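I went to the open house at Navarro on Jan 20, 2026, mostly because my sister's laundry service had been asked to lend them clothes in December and I wanted to see what they did with them.

Parking is behind the Bromer building. You sign in, get a sticker, and wait by the coffee machine until there are enough people for a group. Ours was led by Rukhsana Magsi, who runs the folding work. She talked for a while about Imance, the software side, and I did not follow all of it.

The part I understood was the teaching. A person holds a gripper in one hand, with a camera on it, and handles the clothes with that. No robot is involved at this stage. The recordings are used later to train the arm, which they call Fultus and which stood switched off in the next room. The target for baby clothes is 1027 recordings. They had 200 when we visited.
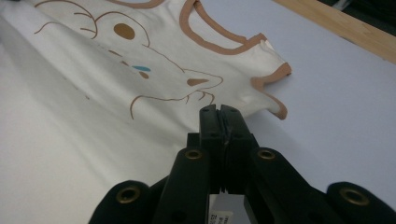
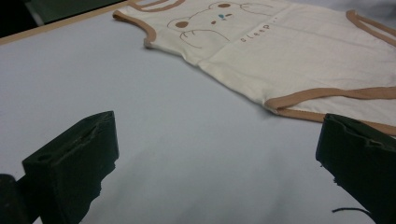 Small clothes at the table, with the handheld gripper.

Magsi said new people squeeze too early and push the cloth away from them. She has them practice on dish towels first. Sessions are kept short, as the wrist gets tired. Visitors could try it on a towel, and I did. I got one corner over on my third attempt and the other corner came with it.

The tour took longer than the flyer said and we skipped the machine shop. Someone asked when the arm would be folding for customers and Magsi would not give a date. The next open house hasn't been scheduled, but there is a sign-up sheet at the front desk.

Comments (3)

dellw: Did they let kids try the gripper? Mine is nine.

Port_Annie: We were in the afternoon group and did get the machine shop. Worth going back for.

hkr: Is the lot behind Bromer free all day or just for the event?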